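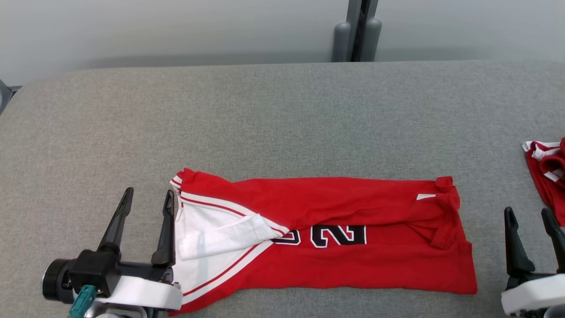
**FOR RELEASE 8th April**

**Lerkesbridge jersey library opens its shelves to every youth team in town**

LERKESBRIDGE – Hi, I'm Daryna Yatsenko, and I run Setum, the sports clothing library on the second floor of the old Fernenier building. Starting Monday, any youth basketball team in Lerkesbridge can borrow a full set of game jerseys from us for a season, free, and bring them back when they're done. We have 726 jerseys washed, sorted and (nearly all) folded, and I would very much like them out of my sight and onto some kids.

If you only have room for a paragraph, you can stop there and print that one. If you have more room, please keep reading, I've been folding laundry for weeks and I have a lot to say.

**How we got here**

Setum started as a shelf of outgrown soccer cleats. Families took a pair, left a pair, and it worked well enough that people began dropping off other things too: shin guards, swim bags, one very nice tennis skirt that has been borrowed more than anything else we own. Then last September the Kushnir sporting goods store on the main road closed its team rental counter, and they called to ask if we wanted the jerseys.

I said yes before I asked how many.

They came over in moving boxes, with all the teams mixed together. Reds in with greens, youth mediums in with adult larges, shorts rolled up inside tops. A few boxes had been packed with real care and the rest had clearly been packed on a Friday afternoon. We spent the fall just getting everything through the wash and finding out which sets were complete. Some sets are missing a number or two, and I've stopped losing sleep over it. A team of nine-year-olds doesn't need every number from one to fifteen.

**Why I keep talking about folding**

You'd think the washing would be the hard part! A machine does the washing. Folding a basketball jersey is a different matter, and I've come to have strong opinions on it.

The fabric slides. The armholes are huge, so there's hardly any shoulder to line up with, and the side panels pull one way while the front pulls the other. Then you've got the number, big and stiff, which doesn't want to bend where the rest of the shirt does. Stack twelve jerseys folded any old way and the pile leans over and lands on the floor, usually just as somebody is walking in to look at it.

Pylyp Panasiuk and I tried a lot of methods. He's in charge of our storage room and had been folding everything in thirds like a bath towel. I was a fold-in-half person. We've met in the middle, and this is what we do now, in case it helps any team parent with a gym bag full of the things:

1. Lay the jersey out and smooth it with your palms, starting at the neck.
2. Pull the side trim straight on both sides. If the stripes wander, the fold will wander too.
3. Fold it lengthwise, so you have one long strip.
4. Tuck in any loose edge at the hem or the armhole before going further.
5. Bring the ends in, and finish with the size tag where you can find it.

Step 4 is the one people skip, me included. A flap of side panel left hanging out will catch on the jersey above it and the whole stack comes along when you pull one free.

The surface matters more than I expected. We began on a bare folding table and everything skated around on it. Now we work on a padded gray fabric top with a soft edge, and the cloth has just enough grip to keep a slippery jersey where you put it down. Of all the changes we've made, I'd rank that one first. Pylyp would say it's the labels on the bins.

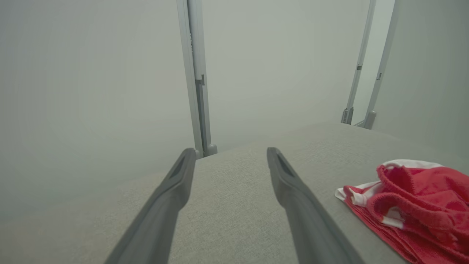
*Red with white trim, not yet folded, on the gray fabric top.*

**What's on the shelves**

The collection fills 53 bins, sorted by color and then by size. Red is our biggest color by a long way, and it's the one I'd steer you to if you need a large roster. The reds don't all match perfectly, by the way. There are several trims in there, and we've kept like with like as best we can, so if your team cares about stripes, come and see them in person before you choose.

After red we have a good amount of navy, then green, then a yellow that looks much better under gym lights than it does on the hanger. White sets go quickly because everybody wants a light jersey for away games, so ask early. Youth small through adult large are well covered. Adult extra large is thin, and if you have some in a closet we'd be delighted to take them off your hands.

Shorts are available too, although I'll be upfront and say that the shorts are a little less organized than the tops. They're clean, they're in bins, and the bins have sizes on them. Give us a few more weekends.

**How borrowing works**

A coach or a team parent comes in, picks a color and signs one sheet of paper. You tell us your sizes, we pull the set, and you carry it out in a lidded bin with a list taped inside the lid. The list has every number and size on it, so you can check things off as you hand them out and again as you get them back. Please do use it. I've seen what happens to a team's uniforms when everyone relies on memory.

You keep the set for the whole season. There's no deposit and no fee. If a jersey gets ripped, bring it back ripped, and we'll mend it or retire it. If one goes missing, tell us the number and we'll update the list. I'm not going to chase a family over a shirt.

Some care notes, and these are printed on the sheet as well:

- Wash cold, inside out, with other jerseys of the same color. The red ones especially.
- Skip the fabric softener. It makes them even more slippery, which I wouldn't have thought possible.
- Hang them to dry. The numbers crack in a hot dryer.
- Don't iron over the numbers, please, for any reason.
- Fold them if you can. If you can't, bring them back in a heap and we'll do it.

I mean that last one. I would much prefer an unfolded pile in May to a neat pile that never comes back.

**Who it's for**

There are 42 youth teams playing in and around Lerkesbridge, counting the church league and the after-school squads, and plenty of them have been getting by in T-shirts with numbers drawn on in marker. I have nothing against marker. My own daughter played a full winter as number 8 with a number that looked more like a snowman by the playoffs. But kids do stand up straighter in a real jersey, and the referees would like to be able to read what's on their backs.

Teams from just outside town are welcome as well. If you can get here, you can borrow.

My hope is to have 500 jerseys out with teams by the time the fall season starts in September. Pylyp thinks that's low and has offered to bet me a lunch on it, and I'd be happy to pay.

"I want to see bare shelves," Pylyp told me when I asked him for something to put in this release. "I like a tidy storage room, sure, but a jersey sitting in a bin is a waste of a jersey." Then he asked me to mention the labels. So: the labels are very good. They're large, they're on the short end of every bin, and they face out.

**Come fold with us**

We're holding open folding evenings through the spring, and you're invited whether or not you have a kid on a team. We put the radio on, somebody brings snacks (kept well away from the whites), and we work through whatever has come back from the wash. You don't need any skill at all. If your first few look like crumpled napkins, you'll be in the same boat as I was, and we'll just shake them out and go again.

Reporters and photographers are welcome on those evenings too. Let me know ahead of time if you'd like to talk to a coach and I'll set it up. Wear comfortable shoes, there's a flight of stairs and no elevator, and the ground-floor door sticks, so give it a good push.

**Where to find us**

Setum is on the second floor of the Fernenier building in Lerkesbridge. The jersey shelves are in the back room, past the cleats. Coaches who'd like to reserve a color before they visit can leave a note at the front desk with the team name, the number of players and a list of sizes, and we'll hold a set for a week.

**Press contact:** Daryna Yatsenko, Setum, Lerkesbridge. For questions on donations, sizes or storage bins, ask for Pylyp Panasiuk.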